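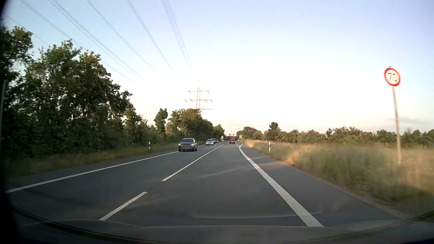 Used Car Buyer / Pricing Person, Golitz Motors

Full time, Madura lot. Start as soon as you can, December at the latest.

Need somebody who knows what a car is worth. Not what the owner thinks it's worth. We're a used car store with 3 lots (Madura, Ladefoged Road, and the small one behind the tire place) and our last buyer moved out of state. I've been doing the job on top of my own job and it shows. Trade-ins sitting unpriced, auction runs skipped, a row of compact sedans we paid too much for. My fault, I bought them late on a Sunday off my phone.

What the job is

Buying and pricing used cars and light trucks. Mostly the ordinary stuff, family sedans, small SUVs, half-ton pickups, a minivan when a clean one comes up. We don't do exotics. We don't do salvage titles. We did a convertible once, still have it.

You'd be looking at trade-ins with the customer standing there, which is its own skill. Walk the car, drive the car, write the number. Then stick to the number, or have a good reason to move. Sales will lean on you to go higher. They lean on me too.

Auctions, both kinds. Online most mornings, in person every other week. Driving there and back is paid time. You'll need to read a condition report and know what it isn't telling you.

Repricing the stock we've got. Every unit gets looked at weekly. Anything getting old gets marked down or sent to wholesale, your call up to a limit, then you come ask me. We track it all in Vomon. Vomon is fine. It's slow on the old computer so we'll get you a newer one.

Also some of: ordering history reports, chasing titles, telling the shop what to fix and what to leave alone. We usually have some 20 cars waiting on recon at any time and somebody has to say which goes first. That somebody is you. Shop foreman will argue, let him, he's often right about transmissions.

What you need

At least 4 years around used cars. Buying, sales desk, wholesale, rental fleet disposal, insurance appraisal, whatever. If you've been pricing cars as a job we want to hear from you. If you've been flipping cars out of your driveway please talk to me about it but it's probably not enough on its own.

Valid license and a driving record our insurance will accept. They check, and I can't get around them.

Okay with spreadsheets. Nothing fancy. Sort, filter, be able to tell me what our average days on lot did last month and why.

Can hear a bad wheel bearing. Can spot a repaint in poor light. Knows which model years of which trucks to stay away from without looking it up, or knows to look it up.

Able to be outside. Lot work in winter, wind comes straight across at Madura.

Would be nice

Spanish. Any experience with hybrids and EVs, we're seeing more of them come in on trade and frankly we lowball them becuase we're guessing. Somebody who can look at a battery report and give a real number would help a lot. Dealer contacts in the area. A feel for what moves locally, for example all wheel drive goes in days and a black coupe will sit until spring.

Hours

Full time, weekdays plus every other Saturday. Closed Sunday. Auction days start early and then you're done early. No phone calls at night unless a truck full of cars shows up at the wrong lot, it has happened.

Pay

Salary plus a bonus on gross, paid monthly. The bonus is on the cars you bought, not on what the whole store did, so a slow sales month on somebody else's stock doesn't hurt you as much. Not putting the salary in the ad, the owner wants it that way, but call and I will tell you the range in the first five minutes. Health and dental after the trial period. Demo car, you pay gas for personal use. Tool and clothing allowance of $599 a year, spend it on boots or a paint meter, just keep the receipts.

Paid vacation. Please don't take it during tax refund season, everything sells then and we run out of cars.

Where

Desk is at Madura, in the front building, shares a wall with finance. You'd be at Ladefoged Road a couple times a week. Parking obviously.

Who you'd work for

Me, Svend Briem, used car manager. Been here a long time, started in detail. I'm direct, I'm on the phone too much, I answer texts faster than emails. I'll go to the first few auctions with you so you can see how we bid and where we stop. After that it's your list and your limit.

How to apply

Send a resume or just a page about where you've worked and what you bought there. No cover letter needed. Include one car you got wrong and what it cost, short is fine.

Email goes through the contact form on the Golitz site, pick "Jobs" in the drop down or it lands in service and they won't forward it. Or come by Madura before 10 in the morning and ask for Svend. Afternoons I'm hard to catch.

If it looks like a fit there's a phone call, then you come in and appraise a few cars off our line with me. Bring a jacket. You do your numbers, I do mine, we compare. Doesn't have to match, I want to hear how you got there. Takes a morning, we pay you for it. Then a short talk with the owner.

Previous applicants from the spring welcome to try agian, it was a different opening (sales).

Agencies please don't call. We don't use them.

Also looking for a part time lot porter at Ladefoged Road, moving cars, washing, jump starts, running plates to the county office. Must drive stick. Hourly, mornings. Same contact form, just write "porter" in the message.

Posting stays up until we fill it.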